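3.2 Teaching the desk task by hand

Search this site Search Advanced search

We tried three ways of showing the arm what we wanted before settling on the one in this paper, and I'll be frank that the first two were a pain. Steering by joystick was slow, and moving the arm itself by hand meant somebody's elbow was forever in the way. So for the Bavell set we dropped the arm altogether while recording. The demonstrator sits down at an ordinary white desk with a gripper in each hand and simply does the job, and the marker cubes on the grippers give us the pose of each hand (more on that in 3.3).

The job in this section is the keyboard one. Both grippers come in over a full-size keyboard, one near each end, and the demonstrator shifts it to a new spot on the desk and squares it up again. It sounds dull, and after an afternoon of it I can promise you it is! But it does need two hands that agree with each other, and a long, thin thing like a keyboard shows up any disagreement straight away.

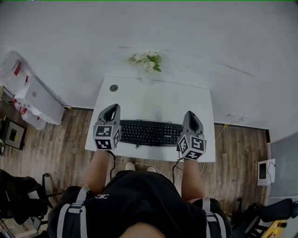

3.2.1 What the gripper cameras add

We recorded 3522 demonstrations in all, of which 2105 were the keyboard task. I threw out 817 of those myself, mostly for lost markers or for a start pose that was miles off, and I was probably a bit harsh. Anyone who wants the rejects can have them, as they're in the Trukura release under their own folder.

The view from above is lovely for working out where the hands are, but it says very little about what the fingers are up to. That's why we keep the view from the gripper as well. It's a very wide one – you get the fingers, the wall, the ceiling light and often the other gripper with its marker, all bent into a circle – and we feed it in without straightening it. We did try straightening it in March, using the Fülöp routine, and lost so much at the edges that the second hand kept vanishing.

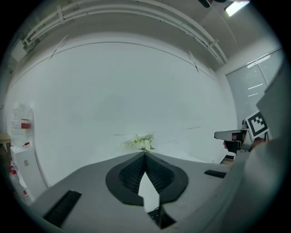
Figure 4. View from one gripper, with the flowers just beyond the fingertips and the other gripper to the right.

We left everyday bits and bobs in view, flowers included, and didn't tidy the room between sessions. Our earlier Ristadura set was shot against plain cloth, and the policy trained on it went to pieces as soon as we took the cloth down. With the cluttered recordings we needed almost 700 demonstrations before the two hands stopped pulling against each other, and the curve was still creeping up after that, as the next section shows.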